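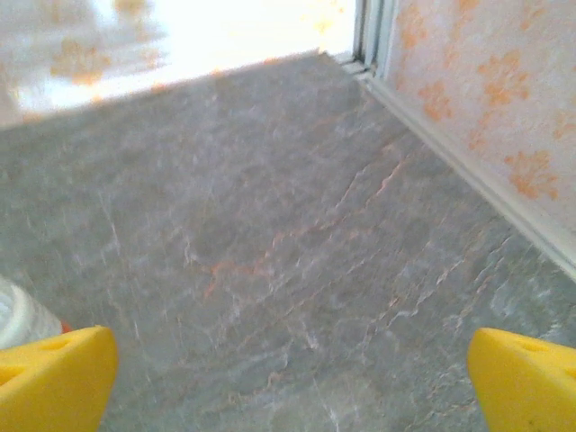 Temps de lecture : 9 minutes avec les exercices

Rechercher dans les cours
Mot-clé, chapitre OK

Économie domestique, module 2
Feuille de cours : les plans de travail et les petits contenants
Enseignante : Hanneke De Graaf

1. Le plan de travail à motif de marbre

Un plan gris à veines est agréable à regarder, mais il demande de l'attention. Les veines blanches sont fines et partent en diagonale ; quelques-unes tirent vers l'orange pâle, comme la rouille dans une pierre naturelle. Sur un tel dessin, une tache de thé ou un peu de sauce séchée se confond facilement avec le motif. Pour cette raison, nous contrôlons la surface avec la main autant qu'avec les yeux.

Au cours, nous parlons de « motif de marbre » et pas de marbre. À l'œil seul, on ne peut pas toujours décider si c'est la pierre, un stratifié ou un film collé. Tant que la matière n'est pas connue, on travaille comme si c'était la pierre véritable : pas de vinaigre, pas de citron, pas de poudre qui gratte.

Méthode :
a) Déplacer tous les objets d'un seul côté.
b) Essuyer à sec, du fond vers le bord.
c) Passer un chiffon humide avec une goutte de savon neutre.
d) Sécher tout de suite. Ensuite seulement, on remet les objets et on nettoie l'autre côté.

Floor Boersma a demandé si on peut sauter le point b. Non : les miettes mouillées collent au chiffon et on les promène partout.

2. Les flacons de compléments alimentaires

Beaucoup de familles gardent les vitamines sur le plan de travail, à côté des verres. C'est pratique pour ne pas oublier, mais c'est aussi un endroit où le flacon reste facilement ouvert. Pour l'exercice, nous prenons un flacon de la marque 黄金搭档, avec le logo bleu des aliments de santé (保健食品) sur l'étiquette. Regardez d'abord le col. Le bouchon manque et l'opercule est déchiré — il reste des morceaux bleus et blancs sur le bord.
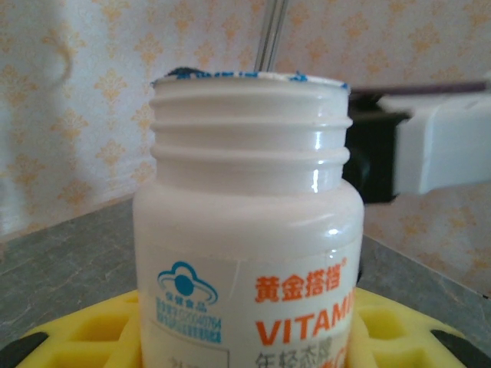 3. Que faire avec un flacon ouvert

Le premier geste est de chercher le bouchon. S'il ne se trouve pas, on ne prend pas celui d'un autre produit : le pas de vis peut sembler le même et fermer mal.

Les restes de l'opercule s'enlèvent complètement, avec les doigts propres. Un petit morceau peut tomber dans le flacon ou empêcher le bouchon de bien s'appuyer.

On écrit le mois d'ouverture sur un ruban de papier, par exemple « avril », et on le colle sur une partie libre. L'étiquette d'origine reste lisible, surtout les petits caractères. Si personne dans la maison ne lit la langue, on demande à un pharmacien avant l'utilisation.

Le rangement se fait dans un placard fermé, en hauteur, loin de l'évier et de la cuisinière — et hors de portée des enfants.

4. À préparer pour la prochaine séance

Choisissez chez vous un flacon ou un pot entamé. Notez l'endroit où il est rangé, l'état de la fermeture et la date limite. Une demi-page suffit. Ryszard Wysocka et Karlijn Vermeulen présenteront leurs notes en premier.

Dernière mise à jour : avril
Contact : secrétariat des cours, Liesbeth Dewulf | Haut de page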